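設備導入前 安全・現場点検チェックリスト(コメント付き)

件名:洗濯室向け双腕ロボットの導入計画
対象施設:Mägi 洗濯室
候補機種:Kolell(双腕・移動台車付き)
見積元:Narnetti
点検日:2026年9月25日
記入:Jurgita Kütt
確認:Rimantas Laur

記入のしかた
判定は「可」「条件付き可」「不可」「未確認」のどれかを書く。条件付き可と未確認の項目には、必ずコメントと費用の扱いを添える。費用の扱いは「本体見積に含む」「別途」「自前」の区分とする。空欄のまま次の審査に回さないこと。

1 設置場所

1-1 床の強度と平らさ
判定:可
コメント:コンクリート床。台車の重量は仕様書の値で問題なし。排水口のまわりだけ勾配があるので、走行経路から外す。経路図に反映済み。
費用:なし

1-2 床面の滑り
判定:条件付き可
コメント:洗剤をこぼしたときの拭き取り手順が今はない。手順書を作り、洗濯室の入口に掲示する。防滑塗装は見積を取ったが、今年度の予算には入れない。
費用:自前(手順書のみ)

1-3 通路幅
判定:条件付き可
コメント:台車が通っているあいだ、人がすれ違う幅は取れない。運転中は通路を一方通行とし、待避場所を床に表示する。表示テープは消耗品費で買う。
費用:自前

1-4 照明
判定:可
コメント:作業面の明るさは足りている。西側の窓から日が入る時間帯に、カメラの認識が落ちるおそれがあると Narnetti から指摘があった。ブラインドの追加は様子を見て決める。
費用:なし

2 電源と配線

2-1 充電器用コンセント
判定:未確認
コメント:専用回路にするか、既存の回路を分けるかで金額が変わる。電気工事の見積がまだ届いていない。届くまでは総額を確定しない。
費用:別途

2-2 床上のケーブル
判定:不可
コメント:洗濯機の左側の床に白いケーブルが固定されずに這っている。台車の車輪が踏む、腕の先に引っかかる、人がつまずく、のいずれも考えられる。壁沿いに配線カバーを付け、余った長さはまとめて固定する。台車を入れる前に終わらせること。壁の近くの床に置かれた黒いコネクタも、床から上げる。
費用:自前

2-3 漏電遮断器
判定:可
コメント:洗濯機側は設置済み。充電器側は2-1の工事に含めてもらう。
費用:別途(2-1に含む)

3 洗濯機まわりの作業

3-1 扉の開閉
判定:条件付き可
コメント:前開き式で、扉の縁は黒く厚みがある。開いた扉の先に人が立たないよう、可動範囲を床に線で示す。扉を引く力の上限は試運転で決め、設定値を記録に残す。無理に引いて扉を傷めた場合の修理費をどちらが持つか、契約書の案には書かれていない。追記を求める。
費用:本体見積に含む(修理費は協議中)

3-2 洗濯物の投入と取り出し
判定:条件付き可
コメント:試行の対象は、かごに入れた衣類と布類に限る。ファスナーや金具の付いたものは当面、人が扱う。かごの置き場所は洗濯機の正面とし、位置決めの印を付ける。かごは今使っている編み目状の樹脂製のものをそのまま使い、買い替えない。

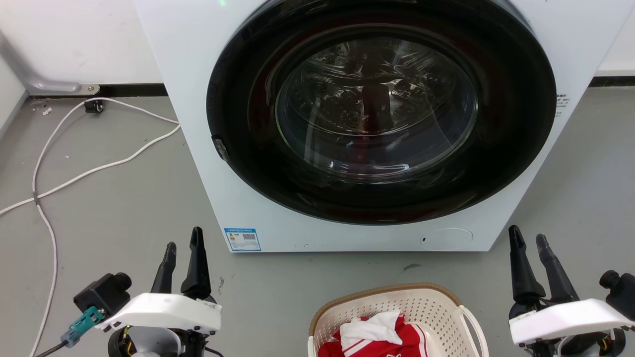 Rimantas Laur:かごを買い替えないという判断には反対です。形の違うかごが混ざれば、そのたびに位置の登録をやり直すことになります。登録作業は保守契約の範囲外で、1回ごとに請求が来ます。同じ型のかごを初めにまとめて買うほうが、年間では安く済むはずです。予備費から出せないか検討してください。

記入者追記:了解。同型かごの購入を予算案に加える。数量は洗濯室の担当者と詰める。今あるかごは人手の作業用に回す。3-2の判定は条件付き可のままとする。

3-3 指先での挟み込み
判定:条件付き可
コメント:グリッパーは先の細い2本指。把持力の制限値は Kolell の仕様書にあるが、測定方法が書かれていない。測定記録の提出を納品の条件にする。運転中は人がかごに手を入れないことを、始業時の確認事項に加える。
費用:本体見積に含む

3-4 排水フィルターの点検口
判定:可
コメント:前面の右下にある。清掃のときはロボットを待機位置に戻し、非常停止を押してから行う。かごを正面に置いたままだと清掃の邪魔になるので、先にどける。清掃は引き続き人の作業とする。
費用:なし

3-5 周辺の配管と金具
判定:条件付き可
コメント:壁から下りている灰色の金属部が、左腕を大きく振ったときに近くなる。制御側で進入禁止の範囲を設定する。当て物は付けない。設定は Narnetti が立ち上げ時に行う。
費用:本体見積に含む

4 非常停止と運転の管理

4-1 非常停止ボタン
判定:条件付き可
コメント:本体のボタンだけでは、洗濯室の奥にいる人の手が届かない。壁付けのボタンを入口側に追加する。無線式は電池切れの管理が増えるため、有線を選ぶ。
費用:別途

4-2 再起動の手順
判定:未確認
コメント:停止後、物をつかんだままの状態から再起動したときに腕がどう動くのか、説明書の記述が足りない。実機での説明を依頼した。回答が来るまで試運転の日は決めない。

4-3 運転できる人の指定
判定:条件付き可
コメント:講習を受けた人に限る。見積に含まれる講習は2名分で、交代勤務を考えると足りない。3名分に増やす金額を問い合わせ中。
費用:本体見積に含む(追加分は別途)

4-4 無人運転
判定:不可
コメント:夜間の無人運転は今回の計画に入れない。洗濯機の水漏れに対応できる人がいない時間帯は、ロボットの電源も切る。再検討は初年度の運転記録がそろってからとする。

5 費用と契約

5-1 本体と立ち上げ
判定:条件付き可
コメント:Narnetti の見積は1000万円を超えないことを条件に依頼した。届いた金額は枠内だが、電気工事、壁付けボタン、かごの購入は入っていない。これらを足した表を別に作り、審査には合計額で出す。本体だけの金額で説明しないこと。

5-2 保守契約
判定:条件付き可
コメント:年額200万円。定期点検と部品交換を含むが、指先の樹脂部品は消耗品扱いで対象外。交換の間隔が使用頻度で変わるため、初年度は多めに見ておく。

5-3 比較見積
判定:未確認
コメント:Etar にも同じ条件で依頼した。返事待ち。Etar の機種は固定式なので、経路と通路に関する項目(1-1、1-3)はやり直しになる。届いた時点で本表を別紙として作り直す。

5-4 購入かリースか
判定:未確認
コメント:リースなら初年度の負担は軽いが、配線や壁付けボタンの工事は対象に入らない。返却時の原状回復の範囲も確認が必要。経理と相談のうえ、両方の試算を付ける。

5-5 納期
判定:条件付き可
コメント:12月の納品を希望している。2-1の工事と2-2の固定が済んでいなければ受け取らない。受け取りを延ばした場合の保管料について、見積書の備考欄に記載を求めた。

6 審査前に片付けること

電気工事の見積を受け取る(2-1)
床のケーブルを固定し、再点検の記録を付ける(2-2)
扉の修理費の負担を契約書の案に書き入れてもらう(3-1)
同型かごの数量と金額を決める(3-2)
把持力の測定記録について、提出の約束を書面でもらう(3-3)
再起動時の動きの説明を受ける(4-2)
講習の追加分の金額を確認する(4-3)
Etar の見積を受け取り、合計額の表に並べる(5-3)

総合判定:条件付き可
コメント:不可が付いた2-2は工事で解消できる。4-4は計画から外したため、審査の対象としない。未確認の項目が残っているあいだは発注書を出さない。再点検は2-2の固定が終わりしだい、同じ様式で行う。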